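Kurix Simulation Working Group
Minutes of meeting, January 1, 2020
Held by phone, on the Okell line

1. Previous minutes
Accepted with one correction. The Watine licence renewal falls due in September, as the supplier's letter says.

2. Matters arising
The shared drive has been moved. Old links will stop working once the Bednárik office closes its server. Anyone with saved paths in their scripts should change them now.

3. Gripper fault in the kitchen task
Most of the meeting was spent on this item.

The task is to pick up the handheld game console from the counter, hold it clear of the plate and set it down again. In the overnight batch of 100 simulated runs, four ended with the gripper opening while the console was still in the air. The arm kept moving as if it were carrying the load and the run was logged as complete. The fault was found only when the replays were checked by hand.

The log from the first bad run shows the release command at step 1,333, well before the place position was reached. The other three show the same early release at different steps. No runs on the real arm have used this build.

Renders from the kitchen task were gone through during the call. 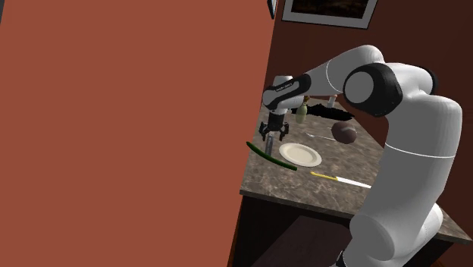
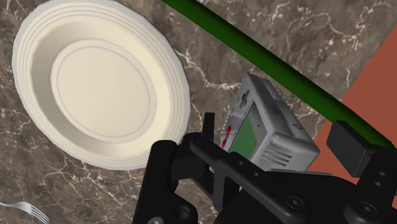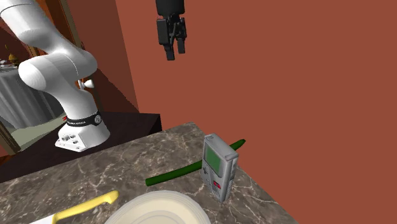
Kitchen task, simulated. The second render shows the console in the gripper.

Okell's view is that the grip check reads the finger gap once, at closing, and is never asked again. If the console shifts between the fingers, the controller takes the new gap as a finished place and opens. Watine thought the contact settings in the simulator could be the cause, as the console's rounded corners have given trouble before. Both agreed the logging is wrong either way. A run should not be marked complete when the object is not where it was meant to go.

There was some discussion of whether this counts as a safety matter, given that it was found in simulation. The knife is on the same counter and is on the list of objects for a later task. It was agreed to treat the fault as a safety matter and to record it in the register under unplanned release.

Watine asked if the results already sent to Bednárik should be withdrawn. Agreed that they should be marked as under review, with a corrected set to follow. The success rate in that report is not to be quoted in the meantime.

Decisions:
The current build is not to be loaded on the real arm.
The knife task is on hold until the fault is closed.
The grip check is to run through the whole carry, and a lost grip is to stop the arm where it is.

4. Camera views
Okell noted that the large red panel blocks much of the counter in one view. The other views are enough to review a release, but it makes hand checking slower. Moving that camera was put off until the fault is fixed, so that old and new replays can be compared.

5. Actions
Okell – rewrite the grip check and send it out for review.
Watine – repeat the four bad runs with the contact settings changed, nothing else.
Kurix – add an end position test to the run log and enter the fault in the register.
Bednárik – mark the report as under review.

6. Other business
The colour labels in the object list are spelled two ways and the import script skips one of them. To be tidied when the list is next opened.

Next meeting to be set once the repeat runs are in.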